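Ornari Bench Oil, 250 ml

Home > Workshop > Oils and Finishes

In stock at Trurnstead

We have been making this oil for a good few winters now, and it still smells the way a workshop ought to smell, a bit nutty and a bit like the inside of an old cupboard (in a good way!). It began as something we mixed up for our own benches, then friends wanted a jar, then friends of friends, and in the end we gave in and had some labels printed.

Ornari Bench Oil is a blend of boiled linseed oil and beeswax, thinned with a little citrus solvent so that it goes on easily with a cloth. It is meant for bare timber worktops, tool handles, vice jaws, drawer fronts and anything else that gets leaned on, knocked and sworn at. It leaves a soft, low sheen and brings the grain up beautifully, especially on beech and ash. Oak goes a shade darker than you might expect, so do try a corner first.

How to use it

Sand back to bare wood and brush off the dust. Give the tin a good shake, pour a small puddle on the surface and work it in along the grain with a lint-free cloth. Leave it for 30 minutes, then wipe off everything that hasn't soaked in, and I do mean everything, or you'll have a tacky bench and a bad temper. Wait 24 hours before the second coat. Two coats will do for most jobs, though a very thirsty old bench may well ask for a third.

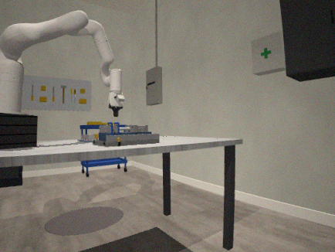 Full hardness takes 7 days in a room that's reasonably warm. You can use the surface gently before then, but keep mugs and wet glue pots off it if you can bear to. In February our own back room is so chilly that we allow nearly twice as long, and we'd suggest the same for an unheated garage or shed.

Rags soaked in linseed oil can heat up and catch fire by themselves. Please lay them out flat outdoors to dry, or soak them in water, before they go in the bin. Never leave them in a heap.

Which size do I need?

One 250 ml tin gives two coats on an ordinary home bench with a little left over for your chisel handles. If you're doing a whole workshop, the one litre tin works out a good deal cheaper.

Not suitable for chopping boards, varnished wood or laminate. For boards and spoons have a look at our Namik Kitchen Wax, and for outdoor furniture the Prasertsri Garden Oil is the one you want.

Delivery and returns

Tins go out by road only. Unopened tins can come back to us within 30 days.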